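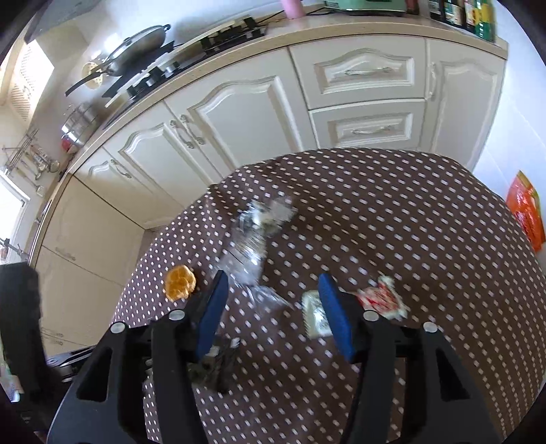
1/3/22. Hand grippers, kitchen session

Search this notebook

Picking up from the linkage rebuild. Both tools have the new pins in, and the slop at the outer joints is down to something I can live with. Left tool still closes a hair before the right one does. Trygve thinks it's the return spring, I think it's the bar I re-drilled. Left as is for today.

Task was trash off the table: snack wrappers, clear bags, a bit of citrus, everything to go in the bin. Two tools, one in each hand. Session logged as run 1033.

Settings before starting:
Trigger travel limit at 90 percent, same as the bench tests.
Pad set 2 (the blue ribbed ones), wiped with alcohol.
Recorder on the Teltis battery. The Eltell one drops out when it gets low and I don't trust the gauge on it.

Notes on grasping thin stuff:

Flat wrappers are the worst. With the pads coming straight down on the cloth, the tips slide over the wrapper and pinch tablecloth. Better to come in low, push the edge until it buckles, then close on the fold. Orsolya worked this out on the bench with receipts and it carries over fine.

Clear plastic is easy to grab and hard to let go of. It clings to the pads after they open. A small twist at the wrist gets rid of it most of the time. I would like to try a pad with fewer ribs, or the same pad with the last two ribs sanded off.

Citrus peel is no trouble. Close slowly or it skids.

The cloth moves when you pinch it. Clips on the table edge next time. The dash pattern also made the tracking jumpy in the first few minutes, and Ingvild says she saw the same thing with a checked cloth in September. She suggests a slower start, holding both tools still for 5 seconds before the first reach. Did that from the second take on and the start of the log looks cleaner.
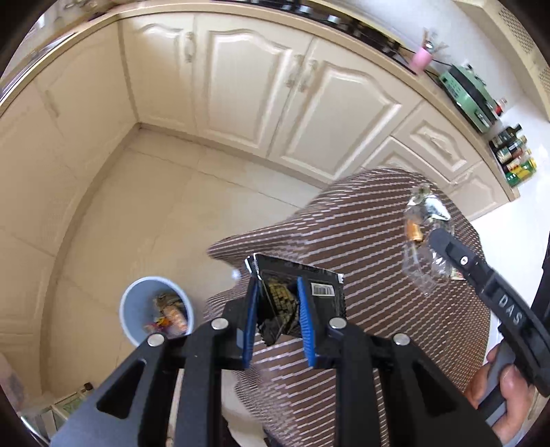
Both tools loaded, black snack bag in one and the clear bag in the other. Bin to the left.

Releasing over the bin: hold the tool well above the rim and open all the way. I had been opening halfway to save time, and light bags then hang on one pad. Full open costs very little and I stopped having to shake the tool.

Working with two tools at once is more tiring than I expected. My right wrist was sore by the end. The handle angle is wrong for reaching down to floor height, fine for table height. Eskil has a printed wedge that tips the handle forward and has offered to run off a pair in the softer filament. Need to check that it clears the trigger rod.

Pin heads: I put a dab of thread lock on all of them before the session and none have backed out. The Vlček screws we had before were working loose after every long session, so I'm keeping these.

To do:
- swap return springs left to right, see whether the early close follows the spring
- sand one pad pair, keep one stock for comparison
- wedge from Eskil
- table clips
- ask Märta if the Arkuro mount is free, mine has a crack at the base
- copy run 1033 to the shared drive and delete the first take, it has the jumpy tracking

Ingvild has the spare pads if anyone needs them before I'm back in the shop.

Filed under: Build Logs, Grippers, Home Shop

Contact | © 2022 Shop Notebook | Back to top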